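Results entry is moving

Quick one before the June series starts, more when I have time. We are dropping the old spreadsheet for handicap results and going over to Posmont, the scoring program Dendport has used for two seasons. Hélder Peixoto has loaded all 477 boats from the class list, sail numbers included. Check yours. If its wrong tell Hélder, not me.

What changes for race officers: finish times go in on the tablet, on the boat, straight after the last finisher. No more paper slips in the dry bag. Corrected times come out by themselves. Protests still on paper, still at the desk, still 15 minutes after the board goes up.

What changes for sailors: not much. Results on the website the same evening, phone signal permitting. Old results stay where they are untill somebody has time to move them.

License was 700 for the season, shared with Nadirham, so a bit over half what we paid for the last thing. 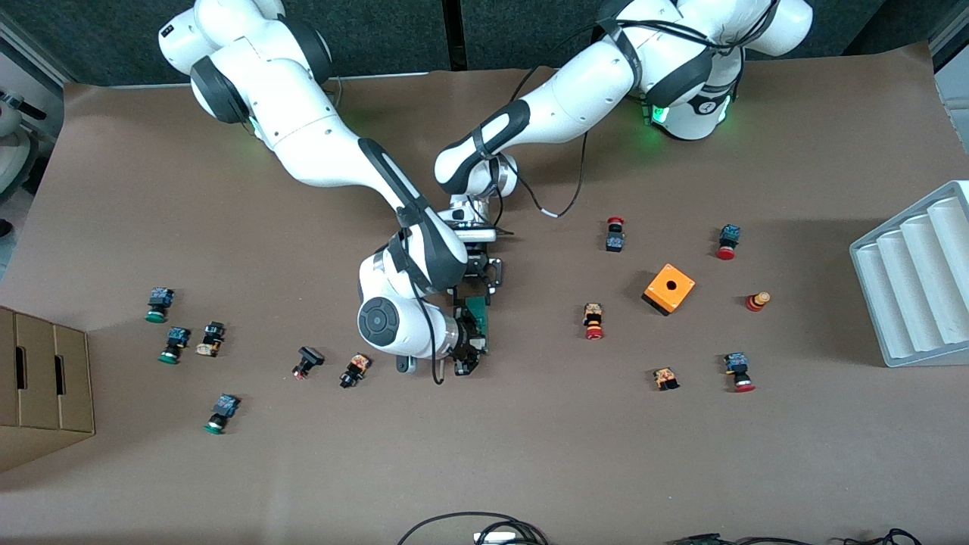
Joana Bettencourt wrote in to ask what happens when the tablet battery dies halfway through a pursuit race, and whether she can keep her clipboard. Yes, keep it. Spare battery pack is on the list.

Training evening in the upstairs room, 7 pm, bring reading glasses. 17 places, names to Albertina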